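**Tadon** is a two-armed serving system used at the staff coffee counter of the Kasten packaging works in Brircombe. It hands over takeaway drinks during shift changes, a job formerly done by counter attendants. The system was installed under Gediminas Jaunzems, the site's services manager, and began regular service on 14th April.

## Operation

The arms work over a white table and use black grippers to move lidded paper cups. Drinks are still brewed by an attendant, who also fits the lids. The counter serves 300 workers on three shifts. On its busiest day in the first month it handed out 214 cups.

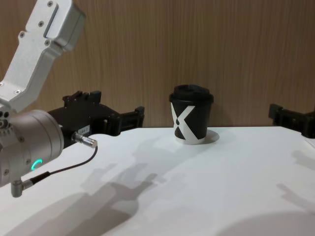
## Effects on staff

Before the change, 6 attendants shared the counter work. None were laid off, but two moved to the main kitchen at the Trikthorpe site, and the night shift is now covered by one person. Those who stayed were given 20 hours of training in restarting the arms, clearing dropped cups and changing gripper settings. Their job title became "counter operator," with a small raise.

Opinions among the staff are mixed. Operators report less wrist strain and fewer burns. Some also say that the work is lonelier, and that regular customers talk to them less. The union has asked for a second person at night, a request the company was still reviewing at the end of April.

## See also

- Kasten Brircombe works
- Shift work
- Food service automation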